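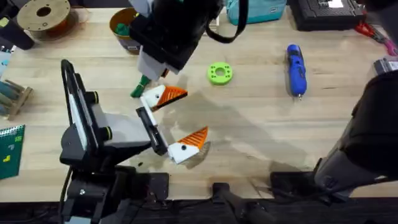
I have been putting off writing about two-armed robot kits for the home workshop, mostly out of fear that I would sound like somebody's aunt complaining about the price of bread. But the Skiteron from Stekell is now being sold to ordinary hobbyists for 3,000 dollars, and I have lived with one long enough to have opinions, and my family is tired of hearing them. So let me start with what I like. I like that it looks like something a person made. The fingers are 3D-printed, with ribbed orange tips and a small black dot on each white face, and anyone who has ever fed a nuthatch will see a beak there before they see a gripper. I like that it can share a bench with a bowl and a cloth bag and all the other things that end up on a bench. What I don't like is how the kit is being sold, and I would like to talk about that at some length, if you'll bear with me.

The pitch, as I understand it from the Stekell booklet, is that a second pair of hands will free up your evenings. Now, I have been mending and building small things since I was tall enough to see over my father's vise, and I have wished for another pair of hands more times than I can say. You know the moment, I'm sure: you've got one part held down with your elbow, another between your teeth, and the phone rings. If a machine could hold the part, only hold it, steadily and without complaining, I would think that was worth a good deal of money. The Skiteron can do that on a decent day. It took me eight evenings to reach the decent day, though, and I do feel the booklet might have said something on the subject. Those were pleasant evenings, mind you. I had the radio on and a pot of tea going, and I learned more about clamps than I had in years. They just weren't the free evenings I had been promised. 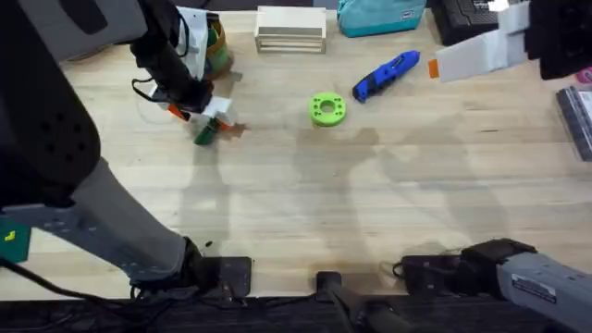
Urmila Joshi

May 2024

There is also the matter of the table, which I think deserves more respect than it gets in any sales material. Both arms bolt to the front edge, they need room to reach across toward each other, and the cables have to go somewhere. My own bench lost most of its front edge to the kit, so that I now sit at the side of it like a guest. I had a long talk about this with Henk Geerts, who bought the older Postma kit in March and returned it. His feeling was that any company selling a thing that size should send you a paper outline first, so you can lay it on your bench and walk around it for a week and find out what you'll be bumping into. It's such a plain, cheap, kind idea that I'm a little embarrassed for the whole trade that I haven't seen it done. The Lumside people print a drawing on the side of the box, but of course by then you own the box.

And then there are the soft fingertips, about which I have gone back and forth. They give when they close on a thing, so a thin part sits between the ribs without being crushed, and you can forgive a lot of sloppy positioning when the fingers are willing to bend. I've come to trust them with nearly anything light. With heavy parts they sag, and I've gone back to my old vise for those, and felt a bit disloyal to one or the other of them.

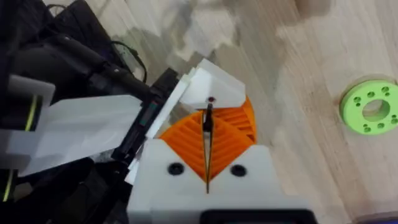

Wilma De Graaf wrote to me, after I grumbled about all this in an earlier column, that I was judging the kit as an appliance when it ought to be judged as a hobby. Her view is that the slow evenings are what you pay for, and that a person who wants a part held should buy a clamp for a few dollars and be done with it. I read her letter twice, the second time with more good humor than the first, and I think she is right about me and wrong about Stekell. If it's a hobby, then sell it as one! Put the evenings in the booklet, with the tea. I would have bought it just the same, and I'd have started out in a much better mood.

So I'm keeping mine. I would tell a patient friend to get one, and I'd tell an impatient friend to come over and borrow mine for an afternoon first, at the side of the bench, where there's still a chair. Stekell tells me a longer booklet is being written. I have offered to read the draft, and have already sent them my notes on the chapter about cables.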